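**Wooden board for sorting blocks: how to keep it from sliding?**

*Eimear Phelan*

Hello everybody. I have a flat board of light wood, made from long planks, and we use it for playing with small blocks in strong colors. There are cubes, cylinders and a star. The board lies on a blue bench top with holes, and when somebody pushes a block the whole board moves too. I tried tape under the corners, but by Friday it was loose again. I don't want to put screws in the wood. 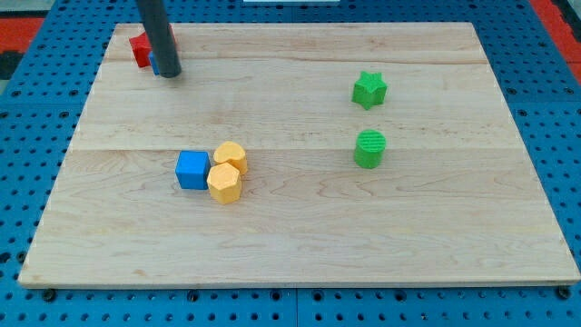
Also the seams between the planks. Sometimes a small block stops there when it is pushed, and I don't know if I should sand them or fill them. Thank you for any advice.

**Carter Pelletier**

For the sliding, buy the thin rubber mesh for kitchen drawers. Cut it a little smaller than the board — around 5 mm on each side — and wash it when it gets dusty. Mine still holds after 8 months.

The seams I would sand only lightly, along the grain, with fine paper. Filler came out of mine in the first winter. Put a little wax after, but not much, or the blocks will slide too easily.

**Skaltis**

just use a heavier board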